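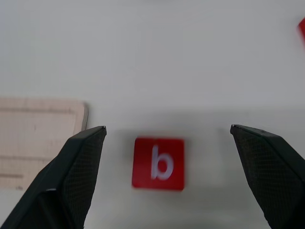 *Photo: Mahsa Jalali, Hultwood workshop*

November, just after lunch

OK, the glaze notes, before I forget which bowl is which. I opened the kiln at 10:30 and the Okoth white is still crawling on the rims. Lower down it's lovely, that soft, almost eggshell surface we got on the Jonbridge test tiles, but along every lip it has pulled back into beads and left bare clay. So annoying! I was sure the thinner coat would fix it.

What I did this time: 367 grams dry mix, 234 grams water, sieved twice, left overnight with a lid on. It had settled hard by morning (should have added the bentonite, I know, I know, Donal) and I had to go at it with the stick blender for ages. Dipped for 2 seconds, let it dry on the rack, then wiped the feet. No second coat on anything except the tall cup.

The tall cup is the interesting one. It got a second dip on the top half only, which ought to have been a disaster, and its rim is cleaner than any of the bowls. Not perfect, there's one bald patch near the handle, but I'd drink out of it. The difference might be that I sponged it down before the first dip and didn't bother with the bowls. They'd been sitting on the open shelf since the Prillcombe order went out, right next to where we sand things. Dust! It would explain the rims catching it worst, wouldn't it?

Donal Cullinane thinks it's the bisque being too soft and wants me to go hotter. He may be right, but I don't want to change two things at once again, I did that in the spring and learned nothing except that I can fill a page with arrows.

Next batch:

- 4 bowls, same clay, same bisque
- sponge half of them, leave the others dusty
- one dip each, same count
- MARK THE FEET with oxide this time, pencil burns off and I was guessing by shape today

Mahsa wants to try a bit of the white over the iron slip too. Fine by me as long as it goes on the bottom shelf with a waster under it. Last time that combo ran and I spent an afternoon with the grinder.

Cones: the top shelf one was bent right over, the bottom one barely leaning. So the kiln is still uneven, and the tall cup was on the bottom. Hmm. That muddies the sponge theory a bit. Put the next lot all on one shelf.

Also we're nearly out of kiln wash and the blue bucket has a crack in it.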